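Search this guide
Search

Part 3: Setting up your Akora balance board and doing the first sessions

If you've followed Part 2 you now have a board with its roller attached, a clear patch of floor and (I hope) bare feet. I teach a small balance and mobility class in Dallgate, and I've put so many beginners on this thing that I finally wrote down what I say to them. So this is me talking you through it, more or less the way I'd do it if you were standing next to me.

Before you step on

1. Put the mat down first, rubber side to the floor. If it slides when you push it with your foot, wipe the floor and try again.

2. Place the board so the long side runs left to right in front of you. A wall or a heavy sofa should be within arm's reach. Chairs don't count! They tip.

3. Set the two stops to the inner holes. There are three pairs of holes and the inner pair gives you the least travel. You'll be tempted by the middle pair. Leave it for now.

4. Turn each stop until it clicks, then give it a quarter turn more. My friend Erick Tanui skipped the quarter turn and his left stop worked itself out somewhere in the second week, so now he checks both of them every time.

Note: the older boards have a screw in place of the click stop. Tighten it by hand only. A screwdriver will chew up the thread, and Tichý, the shop I get my spares from, doesn't carry that part anymore.

Caution: if you're pregnant, if you get dizzy spells, or if you've had an ankle or hip operation in the last year, talk to your doctor or physical therapist before you go any further. I'm a teacher, I can't clear you for this and neither can a booklet.

Getting on and off

5. Put one hand flat on the wall. Step your first foot onto the low end of the board, the end that's touching the mat.

6. Bring the second foot up to the high end and let your weight move over slowly until the board starts to level out. It'll want to swing past the middle and bump down on the other side. Let it. Everybody bumps for the first few minutes, and it makes a horrible noise on a hard floor, so maybe not at six in the morning if you have neighbors below.

7. To get off, let one end go all the way down, then step off backward with the foot at the high end. Please don't hop forward. The board shoots out behind you when you do that, and I have a dent in my baseboard to prove it.
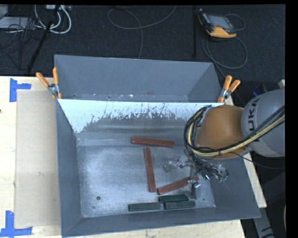 Practice getting on and off 9 times before you try to stay up. I know it's dull, but most of the wobbles people have later come from rushing this part, and you can get it done while the kettle boils.

The first session

8. Stand with your feet as wide as your hips, knees soft, and look at something across the room at eye level. A light switch is good. If you look at your feet you'll tip, pretty much every time.

9. Breathe out and lift your hand an inch off the wall. Stay there for 30 seconds if you can. If you can't, put your hand back, get settled and carry on from where you were.

10. Rest off the board for a minute. Shake your calves out and wiggle your toes (they've been gripping like mad, I promise).

11. Repeat 3 times in all, then stop for the day, even if you're having fun.

Note: sore arches the next morning are pretty normal. A sharp pain anywhere is a different matter and means you stop and get it looked at.

Moving on

Stay with the inner holes for at least two weeks. When you can do all your rounds without touching the wall, shift the stops to the middle holes and go back to having your hand on it for the first day. The board feels like a completely different animal with the extra travel! Ermanno Lo Presti, who taught me, had his students add slow arm circles before he let them change anything, and I still think that's the nicest way to do it. Small circles, both arms, and swap direction when you get bored.

If you're using the Erkent foam pad along with the board, use them on separate days to begin with. Never put the pad under the roller. It feels clever and the roller sinks and sticks, and then it lets go all at once.

Looking after it

Wipe the top with a damp cloth and let it dry standing up. Skip the spray polish, it makes the deck slick for weeks. Check the roller for grit as well, since one little stone will score a groove that you'll feel through your feet from then on.

Part 4 has the kneeling and plank exercises. You'll need the stops back on the inner holes for those.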